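Making a Small Brass Sundial With Hand Tools
Speaker notes, evening talk for the Uritz model and instrument makers' club
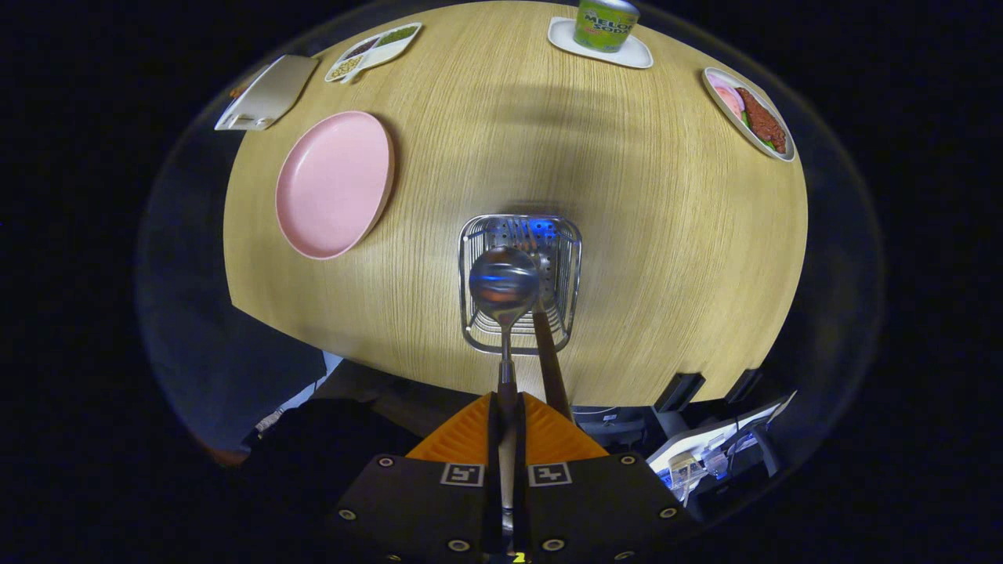 Why not buy the dial plate ready engraved and only make the gnomon? Mutiso wrote this to me when the title of the talk was sent out, and added that a bought plate costs less than one good graver.

Start with this question. My answer: you can do it, and the sundial will work if the plate was drawn for your latitude. Most bought plates are not. They are drawn for one latitude, somebody places them in a garden far to the north, and the hours are wrong all summer.

Say slowly: the gnomon is the part that makes the shadow. Its sloping edge must have the same angle as the latitude of the place. Repeat the word once, people in the back row did not catch it at the last talk.

1. The material

The plate is brass, 135 mm across, 3 mm thick. I bought it as an offcut from Grereck, where they sell by weight and let you look in the box. Check that it is flat before you pay. Mine was not flat. I lost one full evening with the surface plate and blue, and I do not want to tell that story again, so only mention it.

The gnomon is from the same sheet. If you take two different kinds of brass, the color will be different after one winter outside.

Pass the offcut around now. Ask to have it back.

2. Laying out the hour lines

This is the longest part. Go to the board.

Draw the noon line first. It is two lines, in fact, with a gap equal to the thickness of the gnomon. Many beginners forget the gap. The morning hours start from one side and the afternoon hours from the other, because the shadow comes from a different edge of the metal.

Formula for the board: the tangent of the line angle is the sine of the latitude multiplied by the tangent of the hour angle. The hour angle is 15 degrees for each hour from noon. Do the one o'clock line as an example, then the two o'clock. Do not do all of them, it was boring for the people at Drerkix and for me.

I scribe the lines with a hardened point and a steel rule. The rule is held by two small clamps, with paper under the jaws. For the half hours I make a shorter line, and for the quarters only a dot.

Question which usually comes here: can a dividing head be used? Yes, but the angles are not equal, so you must calculate each one anyway. I find the protractor quicker.

3. Cutting the lines

I tried acid first, on a test piece. The edges of the lines were not clean, and the resist lifted in two places. After this I cut everything by hand with a square graver. In total it was 164 cuts, with the dots and the numerals. I know the number from my notebook, where I made a mark for each one that I finished.

Keep the graver low. If it slips, stop, and do not try to correct it at once. A slip mark of small depth can be taken out with a scraper and then stone. The deep ones stay. I have one beside the numeral VIII, show it to them.

Sharpening: a fine stone, then the back of an old leather belt with polish. I do it after every four or five lines.

4. Fixing the gnomon

Two tabs at the bottom of the gnomon go through slots in the plate, and each tab takes a small screw from below. I made the slots by drilling a row of holes and filing. Silver solder is also possible, but then the plate becomes soft from the heat and it can move. I did not want the risk after so much engraving.

Check the square on both sides before you tighten the screws.

5. Finish and placing

Black wax in the lines, then rub the face flat with paper on a block. I go up to 650 grit and stop there. A mirror finish looks nice on the bench, but in sun it is hard to read.

To place it, the noon line must go to true north. A compass shows magnetic north, and the difference depends on where you live. I use the shadow of a plumb line at local solar noon – the time is in any almanac.

The dial will still disagree with your watch, by up to 16 minutes in early November. Explain the equation of time here, with the printed curve. Five minutes only.

If there is time: the smaller dial in the box, with the mistake in the VII line. Let them look for it.

Handouts are on the table by the door. Lights off at half past nine.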